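The Sharpeners

By Walter Arboleda

Marleny Carhuamaca had told her brother-in-law that she could clear the back room in one afternoon, and she had said it in the kind of voice that makes a person bring a sandwich and a thermos and come at noon so as not to be proved wrong. By a quarter past four she had eaten the sandwich, drunk most of what was in the thermos, and cleared one shelf.

It was the shelf's fault, really. Norero Stationery had stood on the same corner of Multmont for sixty years, and for most of that time anything that couldn't be sold, and couldn't quite be thrown away, had gone into the back room to wait for somebody to decide. There were ledgers with one page used. There was a shoebox of erasers that had gone hard as river stones, and a bundle of birthday cards for children turning four, only four, as if there had once been a great crop of them in town and then never again. And behind all that, in a flat carton that had gone soft at the corners, were the sharpeners.

She knew them before she had the flaps all the way open. They were the little ones with the crank on them, the kind you had to hold down with one hand while you turned with the other, and the kind she had wanted when she was seven more than she had ever wanted a bicycle.

"Kevin," she called. "Kevin, come look at this."

Kevin Inga was out front taking down the card rack, which he was doing one screw at a time and with a good deal of sighing. He was her nephew, nineteen and tall and hungry, and he had been promised supper. He came to the door with the screwdriver in his hand and looked where she was pointing.

"Pencil sharpeners," he said.

"Yes, but these sharpeners."

He picked one up and gave the handle a turn, and it made the sound, that small dry grinding with nothing in it, and Marleny was right back in the second row by the window with the radiator knocking and Mrs. Ung walking up and down in her soft shoes. Mrs. Ung had kept one just like it on the corner of her desk. You were allowed to go up and use it if your pencil was truly dull, and she would look at the point first to be sure, and so there were children in that class (Marleny will not say which children) who rubbed their pencils on the underside of the bench until they passed inspection.

"We had the electric kind," Kevin said. "It ate them. You'd put in a whole pencil and get back this much."

"Well, there you are," she said, as though that settled something.

Now, the plan for the back room had been very simple, and it was written on the back of an envelope in her brother-in-law's square printing. Things to sell went to Amirhossein Bagheri, who had the secondhand shop by the bus station and had offered eight hundred dollars for the lot, sight unseen, if it came to him by Friday. Things to throw out went in the alley. There was no third line on the envelope. Marleny turned it over to check, and the other side was only the gas bill.

She carried the carton to the table anyway. It was a good white table and it had the best light, and the wallpaper behind it was the one piece of the shop she had always admired, with its big brown leaves and its pale ones, somewhere between blue and gray, and the little berries tucked along the stems. When she was small she had believed that if you looked long enough you would find a bird in it. She looked now, for a minute, while Kevin went back to his screws. She hadn't given up on the bird.

Then she went around the room and picked out what she could not send to the bus station. She tried to be strict with herself. The little abacus, with its orange and yellow and white beads, because old Mr. Norero used to let her add up her mother's bill on it, and then add it up again himself in his head and tell her she had been right. The teal-green case with the molded handle, because it was a handsome thing and it closed, and nothing else in the building closed. It said EXPLOIT across the lid in white letters, and she had no idea what for. She found the packing tape. She found the white canvas bag with the green straps, which she had taken for a rag until she shook it out, and she stood it up at the back of the table and folded the top open so that it looked ready to be given things.

"Uncle's going to say that's not on the envelope," said Kevin, who had come back for the thermos.

"Your uncle has never in his life looked inside a bag," she said. "Put that screwdriver down somewhere you'll find it again, and go see who's knocking."

It was Bujar Omerović from the bakery across the street, with flour up his arms and a loaf under one of them, come to see whether it was true that the shop was closing, although there had been a sign in the window since June. He stood at the table for a long while. He asked about the roof, and about the new people, and whether they would keep the awning, and all that time he was looking at the sharpeners.

"Mrs. Ung," he said at last.

"You weren't in Mrs. Ung's class."

"I was, the year after you. She sent me back to my seat three times in one morning." He held up his thumb and finger, pinching a pencil that wasn't there. "She said, Bujar, this is a perfectly good point. This point will last you until lunch."

Marleny laughed so hard that she had to sit down on the ledgers. When she was finished she told him to choose one, and he wiped his hands on his apron first, both sides, and then took longer over it than he had ever taken over anything she had seen him do, turning each little crank and listening. Kevin leaned in the doorway with the cup from the thermos and didn't sigh at all. He had one in his jacket pocket already. She could see the shape of it, and she went on talking to Bujar about the awning. 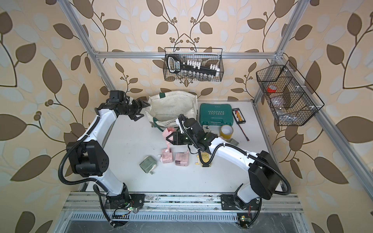 More from Londeo

"The Sharpeners" is the second of Walter Arboleda's Multmont stories to run in Londeo. The first, "Bread on a Weekday," is about Bujar's bakery and can be read in any order with this one. A third is on its way, and it has Mrs. Ung in it, a good many years younger and newly arrived on the evening bus with two suitcases and no place to stay.

Readers who would like to send us a short story of their own can find our guidelines on the submissions page. We read everything, though we are slow about it.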